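How to Run a Lottery Pool at Work (and Keep Everybody Happy)

Last updated in June

Search this site Search Go

I love a lottery pool. I've been running one for years with the folks I work with at Girken, and it's the most fun you can have for a couple of bucks a week. You all chip in, you all daydream together, and the morning after a drawing the break room is the best place in the building!

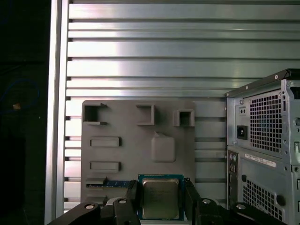
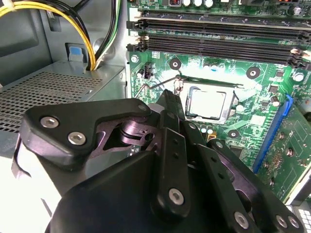 But a pool is also other people's money, and you want it set up right before the first ticket is bought. My steps are below. They take one lunch break to get going, and after that you'll spend maybe ten minutes a week on it.

Step 1: Pick one person to run it

One, with a backup for vacations. I do ours, and Abenezer Jemal steps in when I'm away. The person in charge collects the money, buys the tickets, sends out the copies and checks the numbers. If you're reading a page like this, it's probably going to be you (congratulations!).

Before you go further, check two things. Does your employer allow pools on the premises? Some don't, and government offices can be especially strict. And what does your state lottery say about group claims? Most have a page on it, and it's worth reading all the way down.

Step 2: Write the agreement

Keep it to a page, in plain words, and have everyone sign it. Ours covers:

- which game we play and which drawings
- how much each share costs ($2 for us)
- the cutoff for paying in
- whether we use quick picks or our own numbers
- what happens to small prizes
- how a big prize gets split, and whether we'd take the lump sum or the yearly payments
- what happens if someone leaves the company or forgets to pay

That last one is where the arguments live. Our rule is simple: if your money isn't in by the cutoff, you're not in that drawing. No IOUs, no "spot me till Friday" and no covering for a buddy unless the buddy has said so in writing. It sounds harsh, and I promise you everyone gets used to it.

Step 3: Collect the money and keep a list

Our cutoff is noon on drawing day. I keep a spreadsheet with a row for each person and a column for each drawing, and at 12:01 I save a copy and email it to the whole group. Anyone who paid and doesn't see their name has time to holler before I go to the store.

If you use a payment app, ask people to put the drawing in the note. You'll thank yourself when six payments land in the same hour.

Step 4: Buy the pool tickets separately

If you also play for yourself (I do!), make two purchases and get them on separate slips. Buy the pool tickets first, put them in an envelope marked POOL, and then buy your own. Mixing them up in one wallet is asking for trouble.

Step 5: Copy everything before the drawing

Lay the tickets flat, get a clear photo of the front of each one and send the photos to the group before the numbers are drawn. I can't say this loudly enough. Once everybody has the pictures, everybody knows exactly which tickets belong to the pool.

Then put the originals somewhere safe. Mine go in a locked drawer. Whether you should sign the back depends on your state and how it handles group claims, so look that up ahead of time.

Step 6: Check the numbers, and check them again

Use the lottery's own app or website, and then scan the tickets at a store. Don't forget the smaller prizes! Vandana Rawat in our Sistville office runs a pool too, and theirs hit $206 on a ticket that had already been set aside as a loser.

Step 7: Decide what to do with small wins

We roll anything under $226 into more tickets for the next drawing. Why 226? We voted, there were two camps, and that was the compromise. Pick any number you like, as long as it's in the agreement.

If you win big

Breathe! Then stop talking about it outside the group. Put the ticket in a safe deposit box, and see a lawyer and a tax professional before anyone signs a claim form. Each member will most likely owe tax on their own share, and you want the paperwork to show that from the start. Know your claim deadline as well, because it varies from state to state.

Play with money you won't miss, and let people sit out any drawing they want without a fuss. If it stops being fun for someone, the National Problem Gambling Helpline is there to help.

Good luck, and send me your pool names. Ours is the Jandska Millionaires, and we have yet to live up to it.

Contact | Copyright Grewal Guides | Back to top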